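Sorting out the desk drawer, one cardboard box at a time

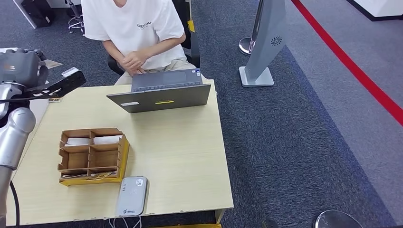

Four compartments, two of them in use. The laptop stays at the back.

The top drawer of the desk has been a problem since we moved the office into the back room in May. Everything went in there: receipts, spare cables, cleaning cloths, the little bags of screws that come with flat-pack shelves. Opening it meant pushing down whatever was on top with one hand and pulling with the other.

I had a look at proper drawer dividers first. The Drostus ones are bamboo and sprung at one end, and they look very nice, but a set for one drawer costs more than I paid for the drawer. The plastic trays from Fasach are cheaper and came out too tall when I measured. In the end I used cardboard, and I've been using it on top of the desk for a couple of weeks to see how I get on before anything goes in the drawer.

It's a simple thing. The dividers have slots in them and push together to make a cross, which gives two rows of two. The whole organizer sits on a yellow base, a bit like a folder, that sticks out slightly on one side. I could trim it but I find it useful for sliding the thing along the desk.

At the moment the two back compartments have a folded white item each and the front two are empty. I'm leaving them that way for now. My habit with any new storage is to fill it the same afternoon, and then it's full of things I didn't need to keep. So the rule is that something only goes in if I've gone looking for it during the week. Pens haven't qualified yet, as there's always one in the kitchen.

A few things I've noticed so far.

Folding matters more than I thought. If something is folded to the size of the compartment it stays put when you lift out the one beside it. If it's too small it slumps into the corner and you end up with a heap again.

The dividers lift if you pull something out quickly. A strip of tape underneath would sort that out, but I haven't done it yet.

Chargers and gadgets don't suit it. They're the wrong shape, and the leads catch on the slots. Those are going in a separate box, probably the Dumlao shoebox that's been on top of the wardrobe for years.

The desk itself needs some attention too. The edges are slightly chipped, and I've got a stick of filler wax somewhere, most likely at the bottom of the drawer I'm trying to empty. The hardware shop in Cundberg sells it if not.

As for the drawer, I've taken out everything I could and put 11 instruction leaflets in the recycling, including 2 for a kettle we no longer own. The cables are in a carrier bag behind the door. Next job is to measure the inside again, with the runners this time, as they take up more room than you'd expect. I wrote 535 mm across on the back of an envelope and I'm not sure now whether that was the drawer or the desk leg to the wall.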